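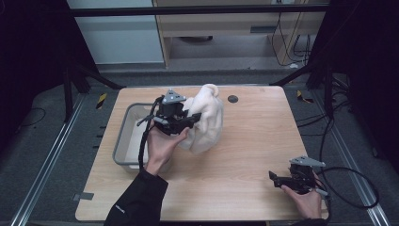 irix157
Can a machine fold a basket of towels without help yet?

Silard
Slowly, and only if the towels are all alike. Ours at the shop gets through small hand towels and stalls on anything with a fitted corner.

deng_4
I'd disagree on slow. Speed is fine if it runs overnight. Picking one towel out of a heap is the hard part.

Silard
Overnight only works if it doesn't jam. Ours jammed 11 times in May — I was the one clearing it.

J. Besnard
Same here with shop rags. Sweeping and parts sorting, yes. Cloth, I still do by hand.

deng_4
What gripper pads are you using, Silard?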